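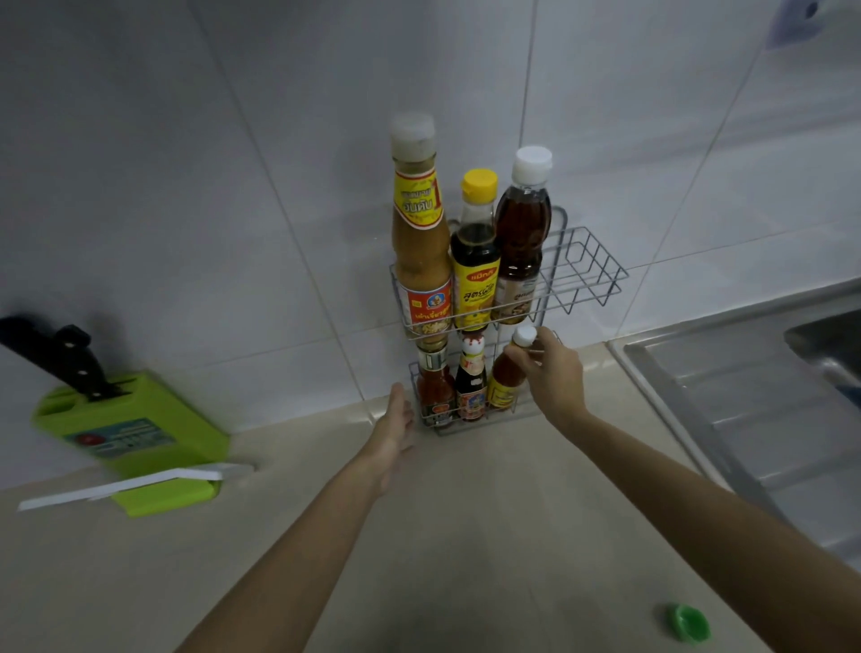 I have wanted a proper rack for my sauces for years, and in October I finally gave in and bought the Busimlow two-tier counter rack. I cook a lot of Thai food (badly at first, pretty well now!) and the bottles had slowly taken over the strip of counter between the knife block and the sink, to the point where I was chopping garlic on a space the size of a paperback. Now the tall ones, the fish sauce and the dark soy and the creamy tan one with the red and yellow neck, live upstairs, and the short ones like the chili sauce and the oyster sauce live downstairs, and I can grab a bottle by its cap and have it out of there without knocking over its neighbors. I've been using the rack every day since, so I figure I've earned an opinion.

First, the price. I paid 19 dollars at Prondevwood, the housewares place over by the tile warehouse, and it was the cheapest of the three they had. The Brarel version next to it was a lot more and as far as I could tell you were paying for a bamboo base. I don't want bamboo next to my sink. I've had bamboo next to my sink before and it went black along the bottom in one summer, so chrome wire it was.

Putting it together

There isn't much to it. Two baskets, two side pieces, and a little bag of screws with a tiny hex key that I lost under the stove before I'd finished (I used one from an old bookshelf, same size). The instructions are one sheet with a drawing on it and the drawing shows the side pieces facing the wrong way, or at least I put them on the way it showed and the upper basket tilted forward. Flip them and it sits level. Do not tighten anything until all the screws are in or you will be taking it apart again like I did, muttering, with rice on the stove.

The wire feels decent. There were a couple of rough spots where it's welded at the back corners, and one of them caught my dish towel the first week. A nail file took care of that. I'd run a finger along the whole thing before you put it anywhere near a good towel.

What fits

This was my big worry, because I measured nothing before I went. Fish sauce bottles are tall and so are the big soy bottles, and half the spice racks in this world seem to be made for people who own paprika and nothing else. The upper tier is open on top so height doesn't matter at all up there. My tall glass bottle stands in it just fine, and I was sure that one would be the problem. The rail comes up far enough that the tall ones don't feel tippy when I bump the counter, and I bump the counter a lot.

The lower tier is where you have to think. Short bottles only! Anything with a long neck has to go in at an angle, and you will hate it by the second night. Oyster sauce goes in, chili sauce goes in, and the little yellow-labeled bottle with the white cap sits at the right-hand end where I can get to it fastest. To pour from that one I used to pick up three other things first.

I've got open basket left over on the upper level, on the right, and I keep changing my mind about what goes there. It had limes in it for a while, which looked very cute and then I forgot about them. Then garlic. Right now I'm leaving it alone because my friend Beatriz Nogueira is bringing me a bottle of the hot sauce her aunt makes, and I'm told it's a big bottle.

Cleaning it

OK, so sauce drips. You know this. Fish sauce drips and then it smells, and creamy sauces crust up around the cap and leave a stain no matter how carefully you wipe. With a wire rack the drips go straight through to the counter, and I have mixed feelings about that. On one hand, no sticky puddle in the bottom of a tray like my old plastic turntable had (I still think about that turntable). On the other hand the drips from the top tier can land on the caps of the bottles below, so the little guys get grubby faster. I take everything out on Thursday nights, wipe the bottles with a hot cloth, and give the rack a rinse in the sink. It's light enough to lift with one hand when it's empty. My counter is beige and shows soy sauce like crazy, so I've thought about cutting a piece of shelf liner to go under it, but I haven't done it yet.

No rust so far. I'm keeping an eye on the screws, because those look like a different metal from the rest, a bit duller. If they go, I'll come back and update this.

The stuff I don't love

The feet. They're bare wire with a clear plastic sleeve over them and one sleeve came off within days. Without it the rack scoots when you pull a bottle out in a hurry. I put a dab of glue in there and it has stayed put, but come on.

It's also a bit deep for a shallow counter. Mine goes right up against the tile and leaves me enough room in front for a cutting board, barely. If you have one of those skinny counters, measure first. Do better than me.

And it does nothing for loose caps. That's my own problem, I know, but I was hoping a tidier corner would turn me into a person who puts caps back on, and there are still caps wandering around my counter next to the sink.

My sister has the Cárdenas rack, the one with three levels, and she likes hers, but her bottles are mostly vinegar and her kitchen has a real pantry. I tried it at her place and found the middle shelf annoying to reach into. For tall bottles plus short bottles, two tiers is plenty for me.

Would I buy it again? Yep, at that price, and I'd buy it sooner. I made pad see ew last night without moving a single thing off the cutting board first, dark soy in one hand and spatula in the other, and the noodles didn't even stick (much). Four stars, and the missing one is for the feet.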